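About Us

6 min read

Kindbridge is a shared workshop for people who build robots and small automated machines in their spare time. We have a ground-floor room on Orkholm Street with benches, hand tools, a small lathe, two 3D printers, a soldering corner and a locked cage for half-finished projects. Members come in the evenings and on weekends. Some of them also do a good part of the work at home and bring the parts in when something needs turning, drilling or a second opinion.

We are a school as well as a workshop, although we are loose about the word. Our courses are short, they are taught at the bench, and there is no certificate at the end. You leave with whatever you built.

How we started

The workshop began as a repair evening. People brought in sewing machines, garage door openers and old printers, and a few of us noticed that the printers were more useful as parts than as printers. A dead inkjet gives you two decent motors, a belt, a steel rod and a power supply. The first machine built here was a plant watering arm made almost completely from printer parts. It still runs on the windowsill, though the pump has been replaced several times and it waters the sill more than we would like.

After that the repair evening turned into a build evening, and then we needed somewhere to leave things overnight. The room we have now is 700 square feet. It was a tile showroom before us, so the floor is very nice and the outlets were all in the wrong places. Rewiring took up most of our first spring and most of our first money.

We have 23 members with keys and a longer list of people who come to courses or drop in on open evenings.

What we build

The members decide. At the moment there is a cat feeder that weighs the bowl, a curtain opener that runs from a light sensor, a camera slider, a pair of small wheeled robots that follow tape on the floor, and a long-running argument about a chess board. We also have a group working on grippers and on machines that handle soft things, and they take up more bench space than anyone else.

The projects that go well here are usually small and have one job. We have seen plenty of plans for a walking household helper, and we don't turn them away, but we ask people to start with one joint. If the joint works, build the next one. A knee that can lift its own weight 577 times without stripping a gear has taught its builder a great deal, and that was the count when the gear finally did strip. It is written on the wall next to the lathe.

The Wu arm

Our teaching arm is called the Wu. It is our own design, and the plans are free to any member. It has five joints, printed brackets, hobby servos in the wrist and stepper motors in the shoulder and elbow. The first version was too heavy at the wrist and sagged whenever it reached past the edge of the bench. The second had a lighter wrist and a counterweight that hit people in the elbow. The current version uses a spring, and it has settled down.

A Wu takes most builders 28 evenings from the first bracket to the first useful move. People who already solder go faster. People who print their own brackets on a machine they are still learning go a lot slower, and we suggest they use the shop printers for the shoulder parts at least. Those carry the load, and a shoulder bracket that splits along the layers tends to do it when the arm is fully out.

The controller is a plain board running Wusenico, the motion software our members wrote and still look after. Wusenico is not fancy. You give it a list of positions and speeds and it works through them. It has a hard stop, a soft stop, and a log that records the current each motor draws. The log was added so that we could find a sticking joint without taking the whole arm apart. If the elbow current creeps up over a week, the elbow wants cleaning.

Soft things

Most of the published hobby arms are shown picking up blocks. Blocks are a good first test, but the homes we live in are mostly full of cloth, and that is what members kept asking about. Could it hang up a coat, or pull a blanket straight? The soft goods group came out of those questions.

Cloth is hard for a simple machine. It has no fixed shape, and the place you grab it changes the rest of it. A thick padded garment behaves differently from a thin shirt. It holds itself up a little, so the fingers can get a better bite, but it also springs back when you fold it. Trim and piping help, as a raised edge gives the finger pads something to close on. Zipper pulls and metal hooks are a mixed blessing. They are easy to find and easy to hold, and they are also the first thing to catch where two parts meet.

The group settled on two fingers with wide textured pads. They tried three fingers for most of one winter and went back. Two are easier to line up, easier to repair, and good enough for an edge or a sleeve. The pads are held on with screws and not glue so they can be swapped at the bench in a couple of minutes, and the group keeps a box of old pads with notes on what each one was bad at.

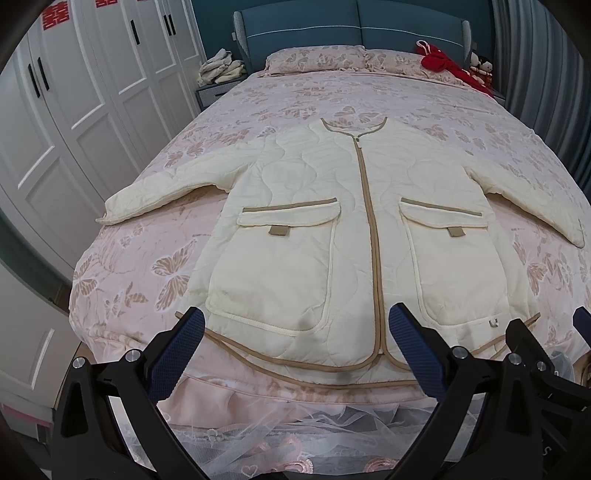 Where the garment lies matters as much as the fingers. On a hard bench, a finger can slide along the surface and scoop under the hem. A bed gives way, so the same move pushes the hem down into the cover and picks up both layers. Members who build at home found this out before those of us who only tested in the workshop, and the group now tries every new pad on a bed as well as on a bench. Quilted covers are the hardest so far, as the stitching in the cover and the stitching in the garment feel much alike to a current sensor.

The group's rule is to work by hand before writing any motion. You hold the fingers yourself, go slowly, and pay attention to where your wrist wants to turn. After a few tries you have a rough list of positions, and that list goes into Wusenico. It saves a lot of evenings. An arm that is told to do something a hand can't do with the same two fingers will not manage it either.

Sleeves are the current job. A sleeve lying straight out can be folded across the front in one move if the fingers take it near the cuff. If the cuff is bunched or folded under, they have to open it first, and we don't have a good way to do that yet. Suggestions are welcome, and so are old coats.

How we work

Everything that moves has a stop button within reach of the person standing next to it. Machines run at half speed until someone other than the builder has looked them over. Long hair is tied back at the lathe. If you break a tool, write it on the board - there is no fine, we just need to know before the next person picks it up.

We share designs inside the workshop by default. If you would like to keep something to yourself, put it in the cage and say so.

Home builders are full members. You can borrow a meter, a clamp set or a bench supply for two weeks, and you can bring a machine in for a check before you run it around children or pets. We would much prefer to see it early.

Courses and visiting

The beginner course covers motors, wiring and simple control over six evenings. The Wu course is longer and has a waiting list. The next open day is Sat 15 March, with the doors open from ten until four, and the teaching arm will be running for most of it. The soft goods bench will be set up in the back if you want to try the fingers yourself.

You don't need experience to join. You do need closed shoes and some patience with the parking. Membership is paid monthly, tools and courses are priced separately, and the printers are charged by weight of plastic. Ask at the front bench for the current sheet.

14 shares | 3 comments

Recent items
Wusenico: reading the current log
Spring or counterweight? Notes on the Wu shoulder
What to save from a dead printer
Finger pads we gave up on
Getting to Orkholm Street and where to park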